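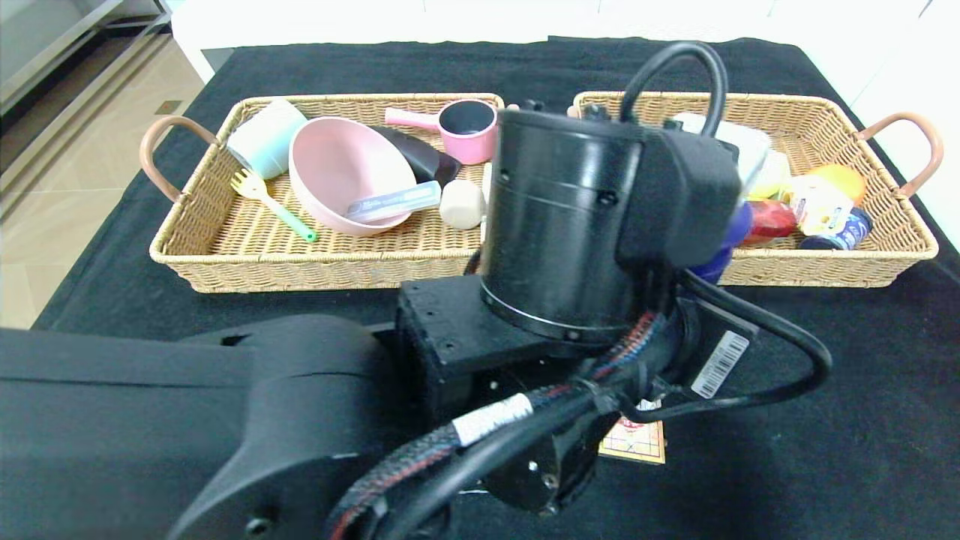

Minutes of the end-of-year hosting and websites meeting
31 December 2019

Present: the support desk, both developers, the design side and accounts. Apologies from the Drutov office, who sent their notes in by email.

1. Minutes of the last meeting
Agreed as correct, apart from item 4, where "mail server" should read "backup server". Now changed in the shared folder.

2. Moving sites to the new servers
Very good news to start with! 63 sites are now on the new machines, and the last batch went over in a single evening with no calls to the desk the next morning. Everybody was delighted with how the Brunet shop went (it was the one we had all been dreading, with its enormous product catalogue and that old payment add-on). Pages there load noticeably faster and the client has already written to say so.

34 sites are still to move. Most are small WordPress ones and should be simple. The awkward ones are those running old versions of PHP, and the support desk will write to the owners before anything is touched.
Action: support desk to send the letters. Developers to draw up the order of the moves.

3. Zasuretti booking pages
The new calendar was shown on the big screen and got a round of applause. Guests can now change their own dates without ringing up, and the confirmation email finally looks like the rest of the site. Two snags: the month arrows are too small on a phone, and the German text runs over the button. Design thinks both can be put right quickly.
The client would like vouchers as well. We all like the idea, but it wasn't in the October quote, so it needs pricing separately.
Action: design to fix arrows and button. Accounts to price vouchers.

4. Email and spam
The new filter has been on trial with 40 mailboxes and the people using it love it. A few genuine newsletters were held back in the first week, and the settings have been loosened a little. Agreed to offer it to all mail customers at no extra charge.
There was some discussion about how long held messages should be kept. Drutov's notes asked for 60 days, the desk would have settled for less, and in the end we went with Drutov.
Action: desk to write a short help page, with screenshots.

5. Pilla
Pilla, our own little tool for editing opening hours and notices, can now put up a notice at a set time and take it down again. Lovely piece of work, and pubs and surgeries will get a lot of use out of it. Still to do: an undo button, which every tester asked for, and a clearer warning when two people have the same page open.
It was suggested that Pilla should have its own logo. Left for next time, though several sketches went round the table.

6. Domain renewals
Reminders are going out on time again. A handful of owners have changed address without telling us and their reminders bounce. Accounts will ring them.

7. Any other business
The status page needs rewriting in plainer English. The design side offered to have a go.
The meeting room printer is to be replaced.

Next meeting: date to be sent round by email once the next batch of moves has been fixed.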